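Networked Citizenship

Networked citizenship is the name people in political theory and media studies give to the idea that belonging to a political community now happens partly through connected media, and that this changes what the belonging is. I've been keeping this entry for a few years, and I still can't get the definition down to one sentence that everybody I know in the field would sign. So take that one as a starting point and read on for the arguments.

The term overlaps with digital citizenship, which is older and a good deal more popular, and the two get mixed up all the time. When a school district talks about digital citizenship it usually means manners and safety: don't share your password, be kind in the comments. Networked citizenship is the more theoretical cousin. It asks who counts as a member, what members can demand of each other, and where the demands get made.

Origins of the idea

Most accounts (mine included) begin with the older picture of the citizen as somebody who holds a legal status inside a territory. You have a passport, you vote, you pay taxes, you can be called for a jury. Mid-century writers on citizenship added layers to this, mostly about social rights like schooling and health care, but the territory stayed put. You were a citizen of somewhere, and the somewhere had edges.

Then a lot of things loosened at once. Migration scholars were writing about people with lives in two countries. Feminist theorists were pointing out, quite rightly, that the household had been left out of the whole story. And communication scholars began looking at bulletin boards and mailing lists and asking whether the folks arguing there were doing something political. The early writing on this is wonderfully excitable! You can feel people typing fast. Some of it promised a new public square, open to anyone with a modem, and some of it promised the end of government, and very little of it spent any time on who owned the wires.

The word "networked" came in as a sort of correction. It shifts attention from the individual at the keyboard to the links between people, and to the companies and agencies that keep those links running. I like the word for that reason, though I know colleagues who find it foggy.

Three ways of using the term

If you read enough of this literature you start to sort it into piles. Mine are below, and other people's piles look different.

The first pile treats networked citizenship as a status. A person is a networked citizen when they have usable, affordable access and the legal right to speak and organize through it. Writers here care about broadband maps, disability access, identity documents and the law. It's practical stuff, and it tends to get less glory than it deserves.

The second treats it as a practice, something you do. You sign, you film, you translate a council notice for your neighbors, you run the group chat for your building. On this view nobody hands you the status first, and people with no papers at all can act as citizens by making claims in public. I lean this way myself (full disclosure, if you hadn't guessed), although I'll admit the approach gets into trouble when it has to say what isn't citizenship. If every post is an act of citizenship then the word has stopped working.

The third pile treats it as a way of being governed. Here the citizen is somebody who gets counted, scored, nudged and sorted through their data. Scholars in this group read the whole thing with a raised eyebrow. They'd say that all the cheerful talk of participation covers over a system where taking part is exactly what makes you easy to track. It's a gloomy pile, but I find I go back to it more than I expected to when I was a student.

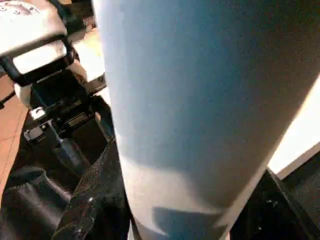 Behrouz Parsa tried to hold the three together in an essay called "The Member and the Link," and it's the piece I usually hand to newcomers. His argument is that status, practice and government are always present at the same time, and that what varies is which one a given institution lets you see. A tax portal shows you your status and hides the sorting. A protest hashtag shows you the practice and hides the moderation rules sitting underneath it. I think he overstates the hiding (plenty of people know perfectly well what a platform is up to and use it anyway), but the basic point has held up well.

The Girnum study

The case that gets cited most often in the circles I move in is Girnum, a mid-sized town whose council moved its neighborhood consultations onto a service called Gident. Residents made an account, proved their address and could then propose things, comment and vote on a small slice of the budget. Parsa and two of his students followed it closely, and their data set of 3498 comments has been picked over many times since, by me among others.

What they found was messy, and I wish people quoted the mess more. Participation went up in the first few months and then settled. The residents who had always come to meetings were mostly the same ones who wrote the long comments. But there was also a new group, largely night-shift workers and parents of small children, who had hardly ever been in the council chamber and who wrote short, very specific things about bus shelters and drains. Those short comments got picked up by the council's engineers at a higher rate than the long ones did. The budget slice itself was small, only 8 percent of what the town spent on streets and parks, so nobody should go around calling it a revolution.

The address check caused the biggest fight. Renters without a lease in their own name couldn't get through it, and neither could people living with relatives. A tenants' group called Nadar opened a parallel page where anyone could comment, then printed the results and carried them into the council office by hand. Roughly 80 people took part in that first round. Was that networked citizenship? The status writers say no, they were shut out. The practice writers say it was the best example in the whole town. I've taught this case many times and a room will split on it every single time, which makes for a lively hour!

Power and resistance

A recurring question is whether networked forms of membership shift power or just move the furniture. The hopeful reading stresses how cheap it has become to find each other. A complaint that would once have stayed in one kitchen can now find 100 others like it before lunch, and officials have to respond to a crowd they didn't know existed. There's real evidence for this at the local level, especially where the problem is concrete and the office responsible can be named.

The skeptical reading points out that the crowd gathers on somebody else's property. The owner sets the rules, can change them overnight and doesn't face an election. It also points out that states have learned. A government that used to ban a newspaper may now slow down a connection, or flood a topic with noise until people give up and go do something else. Resistance has changed along with it. Some of it is loud, and some is as quiet as using a false birthday or leaving the phone at home.

Between these two there's a body of work on what gets called infrastructural resistance, where the argument is over the pipes themselves. Community networks are the usual example. Stomwood, a rural cooperative that built its own wireless mesh after the phone company passed it over, is the one I know best. Members pay a fee and vote on things like traffic priority and what logs to keep. The logging debate ran for most of a winter. I have read the minutes, all of them, and I'd put them up against any seminar on privacy I ever sat through. They argued about whether a log kept for repairs could be handed to the sheriff, and ended up keeping far less than their technician wanted.

Criticism

The concept has taken its share of knocks. One complaint is that it's a rich-country idea, built around people with steady power and personal devices, and that it reads oddly in places where a phone is shared by a family or where the only affordable connection is a bundle with two or three apps on it. I think this one lands. Later writers have tried to fix it by starting from shared use, with some success.

Another complaint comes from traditional political theory. Citizenship, the argument goes, means equal standing and duties that bind you even when you're tired of them, and a network offers neither. You can leave a network. You can mute it. Defenders reply that most people can't leave, since the school, the landlord and the benefits office are all in there now. That reply works better for government portals than it does for social media, and I'd like to see the two pulled apart more often than they are.

There's also the plain objection that the adjective isn't needed. Citizens have always been networked, through churches and unions and gossip over fences. True enough, and historians of the pamphlet trade make this point very well. What's left over, I'd say, is the record keeping. Gossip over a fence didn't keep a copy of itself.

Related terms

Digital citizenship covers skills and conduct, mostly in education. Data citizenship looks at rights over personal information. Monitorial citizenship describes people who scan the news and step in only when something looks wrong. E-participation is the administrative word, the one to search for if you're after council reports and evaluations. Platform governance deals with how companies write and enforce their rules, and it has its own entry, longer than this one and better organized.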